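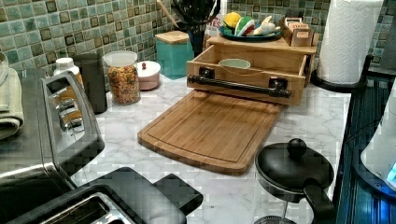 The reply from Galang was short: an arm at home will never get a drawer open twice in a row, so don't bother. The builder behind Mestora read it out to me over the phone, laughing, and then read it out again. No real name please, the forum handle is fine.

Mestora is one arm, a kitchen counter, a lot of evenings. Started in July. "I wanted the drawer and the bowl. That's it. Everyone wants it to cook."

So why the drawer? "Drawers are mean. Pull a little crooked and it binds." The first gripper fingers were printed at Wurcombe, the shared shop across town, and they snapped. Second set was thicker, and teh grip got worse.
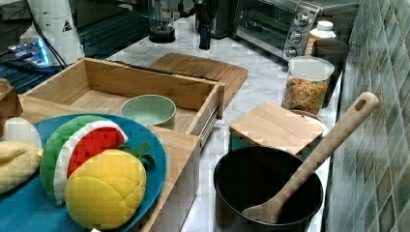

"So I stopped blaming the fingers and looked at the path. I was pulling in an arc - the slide wants a straight line." That took 2 weeks to fix. The planner is Grolo, patched by hand, "badly."

Cost so far is $865, not counting the arm. Last full run was 70 tries and 4 of them jammed. Good enough? "No. But I know which 4."

Cables are the next headache. They loop, they catch, everything stops. A sleeve is on order.

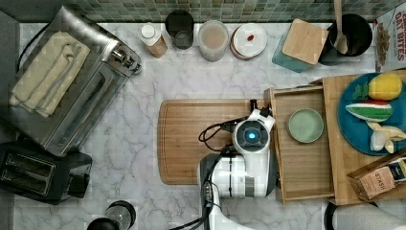 What's next

Closing the drawer, with the bowl still in it. "Then maybe I answer Galang." No date for that, i asked.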